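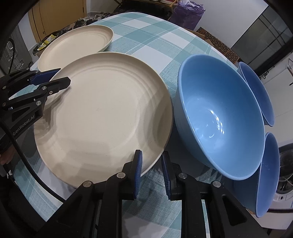 Two hand-held grippers among the plates and bowls, demonstration work, second period.

Progress report to the Plillent Fund
Tableware handling at the Grerberg dining hall
Submitted by Zotirach, operations office
Period ending in May

Where we are

The short version is that the Sugiyama arm can now take a plate off a flat surface and put it in a rack, most of the time, provided the plate is a plate. Bowls are coming along. Cups were in the original proposal and remain there.

In the last report we promised a set of recorded demonstrations, a revised job description for the dish room, and a trial of the arm during the quiet part of the afternoon. We have the first, a draft of the second, and a trial that has started and stopped often enough to count as several trials.

Demonstrations

The demonstrators work with hand-held grippers, one in each hand if the job calls for it, and go through the moves we want the arm to learn: get a finger under or over a rim, close, lift, set down somewhere sensible. We now have around 1,000 recordings we are willing to keep. The ones we are not willing to keep have been useful too, mainly as a guide to what people do when they think a take has already been ruined.

Four members of the dish room crew have taken part. They do this in paid hours, at their normal rate, and their shifts are covered by relief staff paid from your grant. This was a condition of your award and we are glad it was, as our own first draft of the schedule had them fitting it in "as convenient."

Much of the recording has moved out of the dish room altogether and onto ordinary dining tables. We had planned to do everything on stainless steel. The arm then learned to be very good on stainless steel, and treated the first tablecloth it met as a cliff. A table with a checked cloth on it has done more for the project this spring than the second lighting rig, which we would like to stop mentioning.

What has changed for the crew

We said we would be plain about this, so: no one has lost hours. Two people have changed duties. One now spends the first part of the shift setting up and watching the arm, and the other does the sorting that has to happen before anything reaches it. Both moves were voluntary, although Toshiko Chiba, who leads the afternoon shift, has pointed out that "voluntary" covers a wide range when the alternative is the pot sink.

She has also kept a notebook of every time someone had to step in. We asked for tick marks on a form. We got sentences, and they are better. From the entries she has let us use:

"Stopped. Bowl inside bowl. It picked up the top one and was surprised."

"Stopped. Fork."

"Did not stop. Should have."

The last of these led to a change in how the arm checks its grip before it moves off, and to a longer conversation about who is allowed to press the red button. The answer is now anybody, at any time, with no form to fill in afterward. Before that there was a form. Use of the button went up once the form went away, and we consider this a good result even though it looks bad on the chart.

The lifting is lighter for the person at the rack end. The watching is heavier. Standing next to a machine that is nearly always right turns out to be tiring in its own way, and the crew asked that the job rotate within the shift. It now does. A stool has been bought. It was the least expensive item in the budget and has had the warmest reception. 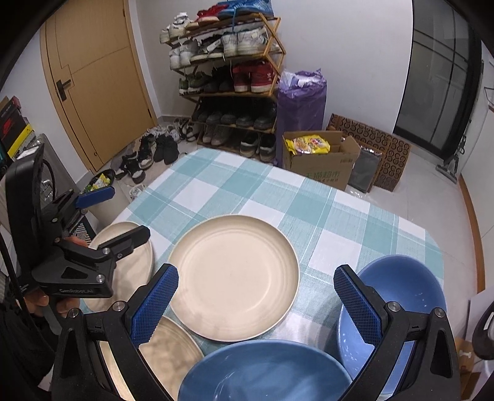
Do the crew members need training before they can use the hand-held grippers?
A short session at the start of a shift is enough for most people, followed by a practice run that we don't keep.

Results so far

On single plates, spaced apart, the arm completes the move 98 percent of the time. We would ask you to read that number together with the words "single" and "spaced apart." Diners at Grerberg don't space things apart. They build small towers with the largest item on top and a napkin somewhere in the middle — a habit that the crew can undo with one hand and that the arm regards as a personal attack.

We don't yet have a number for stacks that we would want quoted. Bowls that touch a plate are the current sticking point. The gripper wants room on both sides of a rim, and when a bowl is right up against it there is room on one side only. The people doing demonstrations handle this by nudging the plate over first, usually without noticing that they've done it. We spent a while searching the recordings for the trick before somebody watched Chiba do it and asked. The nudge is now a demonstrated move in its own right.

Things that did not go to plan

The afternoon trial was to run every weekday. In practice it runs when the relief staff are in and the conveyor is behaving, and the conveyor has had a difficult spring. The conveyor is outside the scope of the grant. We mention it only to explain the gaps in the log.

The noise survey was done on a Wednesday when the dish room was closed for drain work. It found the dish room to be quiet. It will be repeated.

The revised job description is with human resources for the second time. The crew objected to the title "automation support associate" on the grounds that it gets the direction of support wrong. We are inclined to agree and have sent back "dish room operator," at the higher of the two pay grades discussed. The approval is outstanding.

Next period

We will go on with demonstrations, with the weight on bowls, on stacks, and on things set close together. We want more tables, more cloths, and more kinds of clutter nearby, and we would prefer not to buy any of it. The arm stays on afternoons. We won't ask to move it to the lunch rush in the next period, and if you see that in a slide from our sales colleagues, please send the slide to us.

Chiba's notebook will be typed up and attached to the next report in full, minus one page she has asked us to leave out. We have read the page and support her decision.

Spending is within budget on every line except relief staff, which is over. We propose to cover the difference from the money set aside for the second lighting rig's maintenance, and need your written agreement before we do so.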